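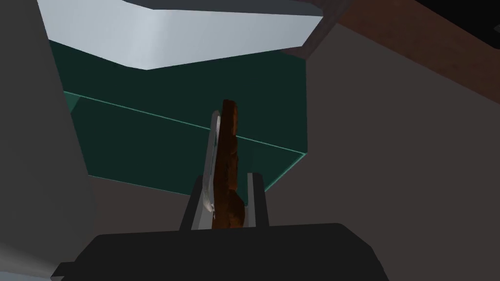 Wrist view in the simulator, both fingers on the brown piece.

Fumerent build, February 25, 2021. I'm posting this in pieces because I'm writing it between other jobs at the shop.

For anyone new, Fumerent is a small arm with a two-finger gripper that I'm building on a bench at Clekard, the shared workshop near my apartment. The real arm is bolted down and moves. The gripper is still in parts, so all the gripping is in simulation for now.

The simulator is Veloso. It runs on my old desktop if I keep the rendering simple. Flat gray surfaces are fine. I turned off everything I could turn off and kept texture on only a few things.

The finger shape has changed again. The last version had straight sides and a wide face. The new ones get narrower toward the tip, with a lighter color on the inside faces so I can tell from the wrist view which side I'm looking at.

I also leaned them inward a little. When the real fingers push on something they will spread at the tips, and I'd like them to start out toed in. I haven't worked out how much lean is right. I guessed.

Long thin pieces are the hard case. A cube sits flat against both faces and stays put. A long piece with bumps on it touches in a couple of spots and wants to turn around those spots.

Contact settings took most of last week. I had friction set very high early on, which made every grip look good. I don't trust those runs and I've deleted them.
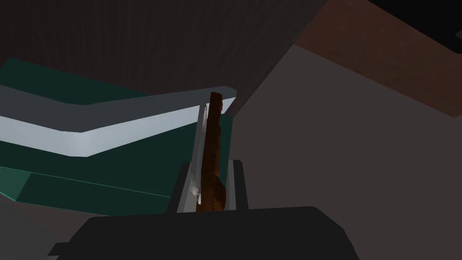

The other problem is where the wrist camera goes. Mounted low, it sees a lot of housing and not much past it. Mounted high, it will hit the cabinet I plan to put the arm under. I have it low for now and I'm living with the housing filling the bottom of the view.

On the real arm I may have to print a bracket that swings out to one side. I have a drawing of it that I don't like much.

Log so far: 1,327 closes since I changed the fingers. I save the joint angles and the motor load for each one. The video takes too much disk, so I keep it only for every 40th close.

Motors are from Danditz. I ordered 4 small ones, two for the gripper and two spares, because I stripped the gears on the last pair by letting them stall. The new code cuts power when the load stays high.

Weight: the gripper has to come in under 700 grams with the camera on it or the elbow sags. The housing in the model is too thick for that. I'm going to hollow out the back half and see if it still holds its shape when printed.

I redid the start position too. Every run now begins with the gripper wide open and nothing loaded around it, and then the script brings in the cabinet and the objects. It's slower to load but I can check the finger angles first.
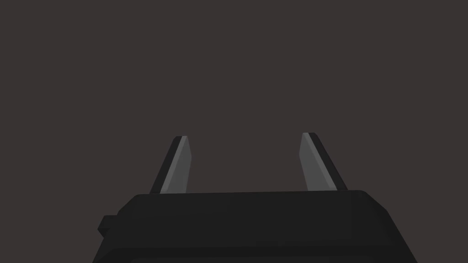 A reply asks why I don't use one moving finger and one fixed one, which would save a motor and a good bit of weight.

I tried that on paper. With one fixed finger the arm has to shift sideways as the gripper closes, and my shoulder joint has too much play to do that well. If the shoulder gets better bearings I'll look at it again.

Same reply asks about rubber on the faces. Yes, on the real ones. I have a sheet of it at Clekard and I'll cut pads once the faces are printed. The simulator doesn't know about rubber, so I'll have to measure the grip and put the number in by hand.

Next job is printing the left finger, then the right if the left one fits. I'd like both on the arm by May. The bracket can wait until after that.

Files for the fingers go up when I've fixed the screw holes. They're a hair too small in the current version and I had to drill mine out.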